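Tirar pick-and-place data group: minutes of the February meeting, 2:00 pm
Present: Saskia Kerslake (chair), Trudy Pirihi, Kiri Pomare, Paora Hollis. Apologies: Kylie Hoani
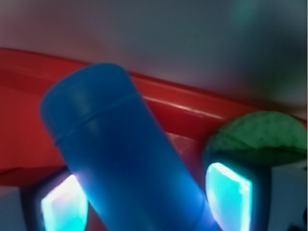

1. Where the demonstration set stands. Kiri reported 3,584 episodes saved and labeled, which got a small cheer. The target for this round was lower than that, so everything from now on goes toward the harder objects. She put up a wrist view with the blue cylinder tilted between the glowing finger pads and the red rim behind it, and said this is the kind of grasp she wants many more of. Smooth, rounded things at an angle are where the current policy is weakest, and Paora thinks the pad readings will help a lot there. Everyone was very taken with how much the wrist view gives us compared with the overhead one!

2. Pad brightness. Trudy asked if the glow is washing out color near the fingers. Paora agreed it lightens whatever is close to the pads. Agreed to keep the present setting for the whole round so the episodes match, then try a dimmer one on a small separate batch.

3. Operators. Two new operators have finished practice on the Pritach station. Saskia watched a session and loved how patient they were with the slow approaches. She would like them to vary the starting pose more, as too many episodes begin from the same spot.

4. Failed grasps. Long and lively discussion. Kiri wants to keep drops and misses, tagged as such, and Trudy was worried about them leaking into the training split. Agreed: keep them, separate folder, tag required before upload. Recovery attempts count as part of the same episode.

5. Next batch. 900 episodes, soft and hard objects mixed, 12 per object before swapping. Paora to post the object list.

Actions
Kiri: write up the tag names for drops and misses
Paora: object list, dimmer pad test
Trudy: check the training split for untagged episodes
Saskia: send notes to Kylie and ask about time on the second station

Closed 2:50 pm.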